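Gripper comparison, progress report to Husberg
Prepared by Remo Marchetti

Work since the last report went into the button-pressing trials. The Omine gripper and the Backlund gripper have both been mounted on the same arm and run through the same task, with the same controller settings. Changing over from one to the other takes about 20 minutes, mostly cable routing.

The task uses three push-button boxes in a row on a printed mat. We kept the mat from the earlier setup - the print helps us put the boxes back in the same place between runs.
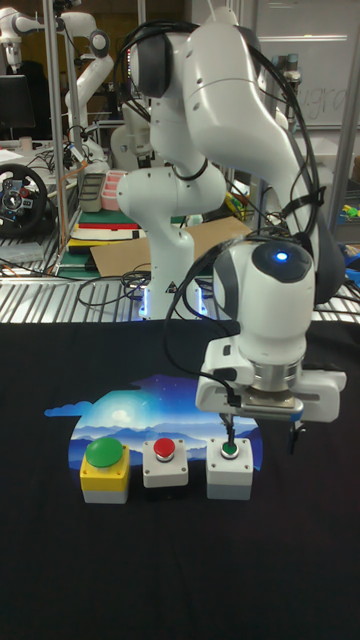

Page last changed: August, R. Marchetti

With two fingers pointing down, only one of them should touch the button. The small green button is the hardest of the three, as the fingertip has to come down close to the center of the silver ring. The large green mushroom button on the yellow box forgives a poor approach and tells us little about the gripper.

The Omine fingers held their position better over long runs. The Backlund unit closes faster, but its offset had to be reset 2 times during the trials. We have not yet settled whether the fault is in the gripper or in our mount.

Still open is the Ollunov controller. It is installed but has only been tested with the arm unloaded. We ask to move that part to the next period - the budget stays the same.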